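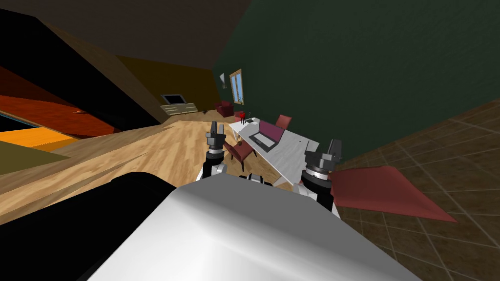
Pessoal, fechei ontem à noite a primeira versão do orçamento para a segunda metade do ano e estou animado, porque pela primeira vez a conta bate sem precisarmos adiar os braços. A ideia é comprar simulação antes de comprar metal. O apartamento virtual já serve para discutir alcance: com os dois braços levantados, a mesa branca comprida com o notebook fica logo adiante, uma cadeira vermelha atrás e outra do lado de cá, e dá para começar a perguntar por onde a base passaria. O piso também me interessa, com as tábuas claras de um lado e o ladrilho marrom do outro, mais o tapete em cima do ladrilho. São três superfícies que eu quero ver na planilha de testes antes de alguém assinar pedido de rodas.

Respondo embaixo ao que veio na lista na terça.

> Li a proposta da Haldane e continuo com o pé atrás. Eles
> cobram por licença e não por máquina, e nós temos 2 estações
> que prestam. Vale mesmo pagar simulador se o robô só chega
> em junho? Eu guardaria esse dinheiro para garras de reserva,
> que sempre quebram. E alguém chegou a pedir preço à Zumlow?

Pedi, sim! A Zumlow mandou cotação das garras paralelas, e o prazo é de 49 dias depois do pedido, o que para nós é ótimo. O par de reserva continua no orçamento, não mexi nele. O que cortei foi a segunda bancada de calibração, que podemos dividir com o pessoal do projeto Wilatau (já falei com eles, topam ceder as manhãs).

Sobre a Haldane: a licença sai por 109 euros por mês e por posto. Com as 2 estações que temos, são 218 por mês, e cancelamos quando quisermos. Acho barato pelo que dá para adiantar. Quero chegar a junho com 1.000 episódios simulados de recolher objetos da mesa, e aí a gente decide com números se precisa do segundo computador de bordo ou se ele fica para o ano que vem. Esse é o item mais caro da lista inteira e hoje está lá por puro palpite - meu, admito.

Falta resolver:

Transporte. A Sukex cota a entrega até a doca, e a nossa porta fica no fim do corredor. Preciso das medidas do elevador de carga.

Seguro. O valor que coloquei é o do contrato antigo, que não previa manipulador duplo. Deve subir.

Tapetes. Parece bobagem, mas quero uma verba pequena para comprar uns dois ou três de alturas diferentes e testar a base neles assim que ela chegar.

A planilha está na pasta de sempre, aba "compras v3". Comentem direto nas células, por favor, que juntar tudo depois a partir dos e-mails dá um trabalho danado. Se ninguém se opuser à licença, faço o pedido na segunda e já deixo os dois postos instalados - quem quiser brincar com os braços antes disso pode usar a minha máquina depois do almoço.

Abraços a todos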